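27 Jan 2020

# Cleaning and Storing Artificial Flowers So They Last

I have been keeping artificial flowers for longer than I care to admit, and the question I get most from people who visit the shop in Genard is how to get the dust off without ruining them. So I finally sat down with a cup of tea to write it all out, the long way, which is the only way I know how to write anything!

## What you will need

- A soft, dry paintbrush (the kind you would use for watercolors is fine)
- A hair dryer with a cool setting
- A bowl of lukewarm water with a little dish soap
- 2 old bath towels
- Clear plastic boxes with lids

## Test before you wash

Most polyester blooms are happy in water, but older silk ones can bleed, and reds are the worst of the lot. Dab a damp cotton swab on the back of a petal and wait a minute. If color comes off on the cotton, keep that stem far away from the bowl and stick with the brush.

I learned this on a Tratirell peony garland that turned a whole sink pink one August. The garland dried up fine in the end, only paler, and I still hang it over the pantry door.

## Dusting

Take the arrangement apart first. I know, I know, you spent an afternoon getting it just right, but snap a quick picture on your phone and you can put it back the same way. Lay the stems out on a big, pale, flat surface, where stray leaves are easy to spot, and give yourself more room than you think you need. Then brush each bloom from the center outward, and finish with the hair dryer on cool, held well back.
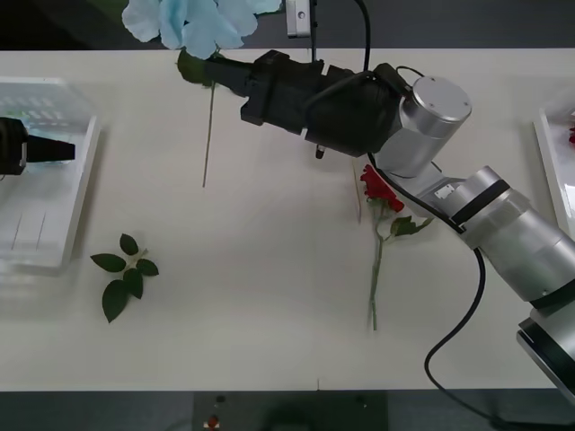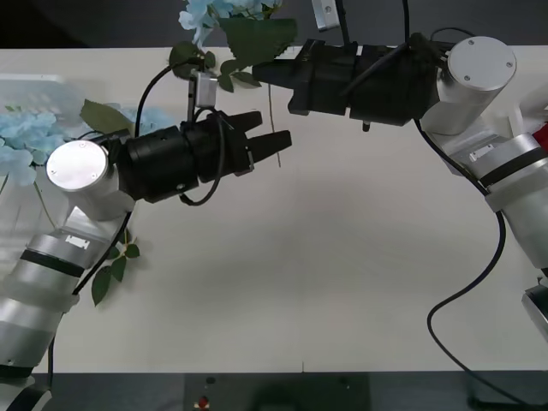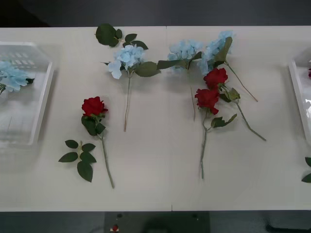 *Artificial flowers and leaves on a white tabletop.*

## Washing

For stems that passed the swab test, swish the flower head in the soapy water, count to ten, and rinse it in clean water. Please don't scrub. Shake it gently, then set it on a towel and leave it alone until the next day. Leaves often slide down the stem while they're damp, so push them back up before you walk away. A frayed edge can be trimmed with small, sharp scissors, and a bloom that pops off its stem goes back on with one dot of craft glue.

## Putting them away

Sort by color or by kind, whichever you'll remember in six months. I go by kind, so the roses get one box and the hydrangeas another. Put the heavy heads at the bottom and don't press the lid down on anything. If a box won't close easily, you need another box.

At last count I had 263 stems put away this way, and the Gomden boxes with the snap lids have held up best for me. Keep them out of direct sun and away from the furnace. My spare room stays close to 70 degrees most of the year, and the flowers seem perfectly content in there.

If something does come out crushed, hold it over the steam from a kettle for a few seconds (mind your fingers) and coax the petals open with your thumb while they're still warm.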